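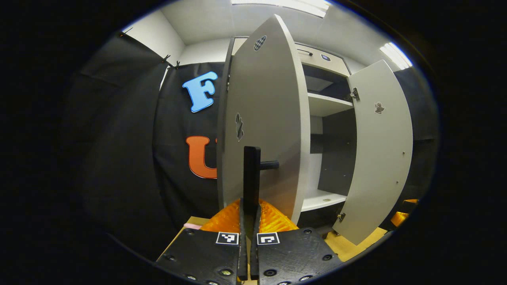
Storage for shared supplies had been needed at the Jirkano Community Center for a long time, Edith Tello told those attending the reopening of the center's activity room on December 9, 2023. She added that groups had been carrying their materials from home and back again for each meeting, and that many had stopped bringing the heavier items.

The room now has white cabinets with pale gray doors, black bar handles and interior shelves. Each unit has a drawer above the shelved compartment. The furniture was supplied by Dolline and installed by Tawfik under an agreement approved in September. Work on the room took 3 weeks, during which classes met in the Jeltbridge Annex.

The center reports that 256 members are registered for the winter session, compared with 251 in the previous session. Groups wishing to keep materials in the cabinets must submit a request at the front desk, stating the name of the group, the items to be stored and the dates of use. Space will be assigned by shelf. Drawers are reserved for scissors, tape, pens and other small supplies that belong to the center.

Paint, solvents and food may not be stored in the room. Cabinet doors are to be closed at the end of each meeting, and the walkway in front of them must be kept clear.

Uchenna Yusuf will receive requests for shelf space on behalf of the center. Labels for assigned shelves may be collected at the front desk during regular hours.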